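4.2 What people did with the leftovers

I'll admit I went into this part of the study expecting to write about recipes. I had my 40 kitchen diaries from Maldonado, I had a stack of grocery receipts, and I figured the interesting stuff would be in what got cooked. Then I started reading the diaries (on the bus, mostly, which I don't recommend with handwriting this small) and the pages kept circling back to the fridge on the night after a big meal.

Quick reminder of the setup. Each household kept a diary for 30 days in August and wrote down any cooked food that was put away, along with whatever became of it. I used the Skundumar coding sheet from Section 3, with one change: I split "eaten later" into "eaten as it was" and "turned into something else." That gave me about 1,000 entries to work with, and I read every one of them twice. 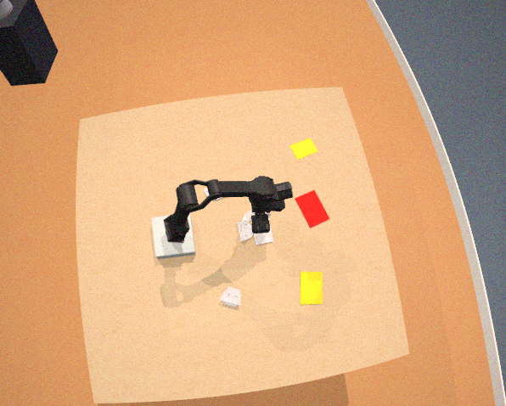 Figure 3. Tabletop layout.

The split mattered a lot more than I thought it would! Rice, beans and roast chicken were forever becoming other things: soup, fritters, a filling for tomorrow's lunch. Pasta almost never did. It went back in the microwave or it went in the trash, and the diarists sounded pretty gloomy about it either way. One wrote "noodles again, sorry everybody" at the top of a page and left the rest blank.

Containers came up all the time too, and I hadn't asked about them at all. People who used see-through tubs wrote about their leftovers as food they had plans for. People who used old margarine tubs wrote about them as a surprise, and usually a bad one. I can't make much of this, as I only started marking container type partway through my first reading, and the diaries from the Weta neighborhood hardly mention it. Still, I'd love to see someone ask the question properly.

The Tuketti study found that households with a set shopping day threw out less cooked food. I looked for the same thing and couldn't find it. My guess is that my diarists shop in lots of small trips, so "shopping day" doesn't mean much to them, and 2 of the households told me as much in the margins. I come back to this in Section 5, where I compare the diaries with the receipts.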